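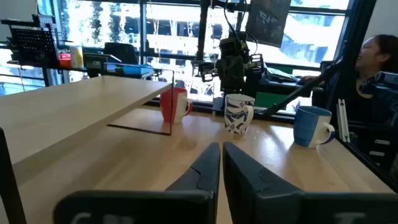

Figure 9.1 Red, navy-patterned and blue mugs on the tabletop, handles to the right, with the raised shelf at left.

Chapter 9
Raised Shelves and the Storage of Cups

9.1 Scope of the chapter

Chapter 8 dealt with closed cupboards. In a closed cupboard the depth of the shelf is fixed by the carcass, the cups are out of sight, and the main problem is retrieval from the back row. The present chapter deals with the open raised shelf: a single board, carried on legs, standing on a counter or table. It is the most common piece of added storage in shared kitchens and break rooms, and it is usually put in place without any measurement.

The term "raised shelf" is used for any board whose underside is high enough to admit a cup. Boards that sit lower are called risers and are treated with trays in Chapter 11. "Cup" is used for all drinking vessels with a flat base, with or without a handle. Where the handle matters, the word "mug" is used.

By the end of the chapter the reader should be able to select a board for a given set of cups, set out a single row on it, and decide which cups belong on the shelf and which on the table.

9.2 Parts of a raised shelf

A raised shelf has a board, two or more legs, and feet. Some types have a crossbar at the back, which stiffens the legs and keeps cups from being pushed off the rear edge. A crossbar set too high will do the first job and not the second. The bar should be checked against the shortest cup in the set.

Three dimensions are recorded for every shelf:

Clear height. Measured from the tabletop to the underside of the board, at the lowest point.
Usable length. The length of the board less a margin at each end.
Usable depth. The depth of the board less any part taken up by a crossbar or its fixings.

The clear height decides what can stand underneath. The tallest cup must pass under the board while held in the hand, so the clear height has to exceed the height of the cup by enough to lift it off the table and draw it out. A shelf with a clear height of 200 mm accepts most cups in ordinary use, including tall ones without handles. Where the clear height is smaller, tall cups are stood beside the shelf and the space below is given to short mugs.

9.3 The row

Cups on a raised shelf are set in one row. A second row behind the first saves length but brings back the retrieval problem of Chapter 8, and on a narrow board it also puts the front row too near the edge.

The pitch of the row is the distance from the center of one cup to the center of the next. It is found by adding the gap to the width of the cup. For a cup 81 mm wide and a gap of 9 mm, the pitch is 90 mm. The gap must let a hand close on one cup without moving its neighbors, and for many users 9 mm is too little. It is a lower limit, and should be widened wherever the board allows.

Handles are turned the same way along the whole row. The pitch for mugs is measured with the handle included. If the handles are turned alternately left and right, two of them will meet in the same gap and the pitch has to be worked out again for each pair.

The question of which cups go up and which stay down is less settled. The usual rule places the cups in daily use on the board and the rest on the table. It keeps the tabletop clear in front of the shelf, and it shows at once which cups are missing. 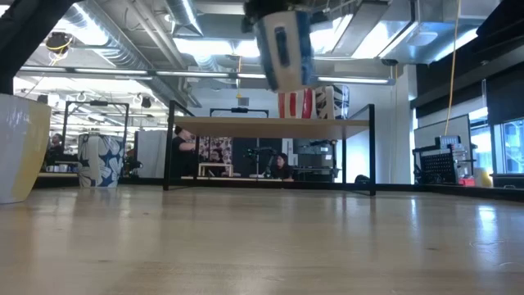 Ulla Moen would turn the rule around. Every cup on a board has to be lifted over its neighbors, she argues, and the cup most often lifted is the cup most often knocked. Put the daily ones on the table, within reach of the hand, and leave the board to the ones that come out in April for the visitors.

The objection holds where the board is above elbow height or where the row is set at the minimum gap. It is weaker for a low shelf with a generous pitch, since the lift is then short. Both arrangements are worked through in Section 9.6, using the Dokwood break room plan as the common case.

9.4 The table under the shelf

A raised shelf is only as steady as the surface it stands on. Before the shelf is placed, the tabletop is wiped and checked for level in two directions. On a surface made up of strips, a foot should not straddle a joint where one strip stands higher than the next. The shelf is moved sideways until each foot bears on one strip.

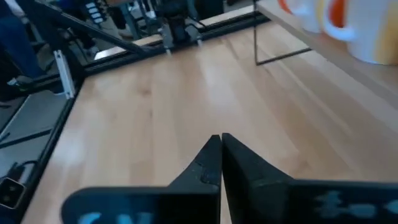
Glossy finishes need a further check. A thin metal foot on a glossy surface slides easily, and a shelf that slides when a cup is set down will in time work its way toward the edge. Press one end of the loaded board with a finger, parallel to the table. If the feet move, fit a thin pad under each. Pads must be of equal thickness and are counted in the clear height.

The distance from the front feet to the front edge of the table is called the apron. It should be deep enough to set down a cup in front of the shelf and still reach past it. Tall cups kept on the table go at the ends of the apron, where they do not block the row.

9.5 Order within the row

Cups of different width are best placed with the widest at one end. A wide container in the middle of the row hides part of each neighbor from anyone standing to the side, and its removal leaves a gap that narrower cups tend to drift into.

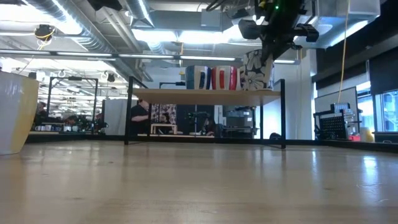

Color and pattern may be used as a second key once width has been dealt with. Cups with similar bands or prints are separated by at least one plain or unlike cup, so that each can be picked out from across the room. Ventura and Wikström use the opposite order in their plans, grouping like with like, and the reader will meet it in the exercises. It suits matched sets, where it does not matter which cup is taken.

Terms introduced in this part: apron, clear height, crossbar, gap, pitch, usable depth, usable length.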